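Filed under: Packing & Dispatch / Budget watch

Before we sign for the packing hand

Drasthorpe wants an answer on the gripper by December. Their quote covers the arm and the hand. Spare finger covers are a separate line at 692 a set, and I can't find a word anywhere on how long a set lasts. Joanne Dawber has asked twice.

The sales sheet says "handles all common void fill." Fine. Kraft paper is what we use most, and it creases differently every time. I'd like to see a full shift of it before we budget for anything. 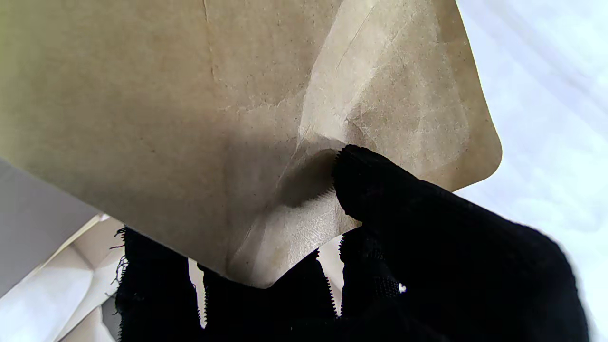 Eliécer Tamayo's sums have the cell paying for itself at 3,000 parcels a week. We ship almost 578. He says volume will grow. It might, but we said that about the Plumau taping machine too, and we're still paying for the service plan.

My vote is a 40-day rental with covers included, then talk. Objections to me or Joanne.

Beverley Whitcombe

2 comments | 0 shares
Contact the newsletter desk | Back to top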